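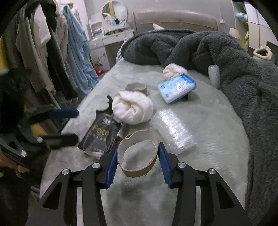

Reading Room > Short Fiction > The Lundia Inventory

The Department of Returned Dwellings required that every bedroom be restored to a neutral condition before the keys were surrendered. The regulation was set out in Circular 3348, and the office at Lundia had never granted an exemption from it.

The tenant had read the circular twice. Under paragraph 9, packing materials were to be classed either as retained or as refuse. Bubble wrap could be retained. Cardboard rings could be retained where the tenant was able to state a purpose, and the tenant had until four o'clock to think of one.

The form allowed 370 words for this. By three the tenant had written almost none of them – only that a ring, looked at from above, was very like the bay at Traltora, where the ferry used to turn. 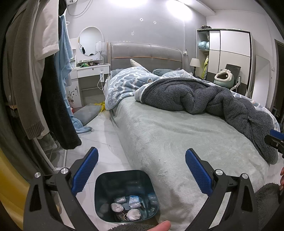

Tissue, by contrast, was refuse in all circumstances, and required no statement. The tenant entered it in the second column and initialled the line.

A reply came from Lundia in March. The Department noted the reference to Traltora, which did not appear on any map in its possession, and asked whether the tenant had perhaps meant Lengyel. Pending clarification, the rings were to remain on the bed – and the tenant, for administrative purposes, was to remain with them.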